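Werkstattbuch, November, abends

Endlich wieder Sauerteig-Zeit! Ansatz Flarnlow ist jetzt den dritten Tag aus dem Kühlschrank und riecht heute richtig gut, nach Joghurt und ein bisschen nach Apfel, gestern war das noch reiner Nagellackentferner. Aufgefrischt um kurz nach acht, Verhältnis 1:5:5, Roggen Type 1150. Bis mittags hatte er sich verdoppelt, Kuppel noch nicht eingefallen. So früh im Winter hatte ich den noch nie so weit.

Teig 1 (Jireretti, das Weizenmischbrot):
700 g Mehl gesamt, davon 12 % Roggen
492 g Wasser, eine Spur mehr als letztes Mal
Salz erst nach der Autolyse
Dehnen und Falten dreimal, danach in Ruhe gelassen

Der Teig fühlte sich nach dem zweiten Falten großartig an, seidig und mit richtig Zug. Beim dritten ist er mir an einer Seite gerissen, da war ich wohl zu ungeduldig. Bo-ram meint, ich soll die Hände nasser machen und von unten greifen, nicht vom Rand her ziehen. Probiere ich morgen aus.

Teig 2 (Yeom, mit Kochstück): Das Kochstück war beim Einarbeiten noch zu warm, deshalb lief die Stockgare viel schneller als geplant. Trotzdem gebacken – und die Krume ist eine Wucht! Saftig, leicht glasig, fast wie bei dem Laib vom Frühjahr, dem ich seitdem hinterherbacke. Säure eher mild. Kruste unten etwas blass, der Stein braucht offenbar länger, als ich ihm gebe. 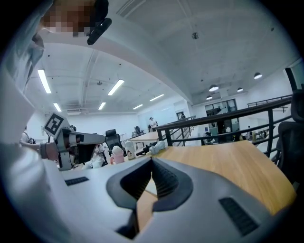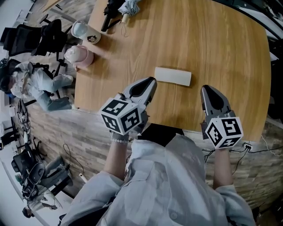

Offen für morgen: Jireretti über Nacht kalt führen und den gleichen Ansatz parallel bei Raumtemperatur, damit wir endlich einen sauberen Vergleich haben. Bitte die Gläser beschriften, Uhrzeit UND Mehlsorte, ich stand heute wieder vor zwei gleichen Deckeln und musste schnuppern. Das Waldstaudenmehl von Zidberg ist fast leer, reicht noch für eine Auffrischung. Bo-ram Ok will außerdem eine Portion lievito madre ansetzen, mit Wasserbad, da bin ich sehr gespannt drauf.

Noch eine Idee: beim Yeom das Kochstück mit Hafer statt Roggen, dafür den Sauerteiganteil leicht runter. Müsste süßlicher werden. Und den Stein eine halbe Stunde früher rein.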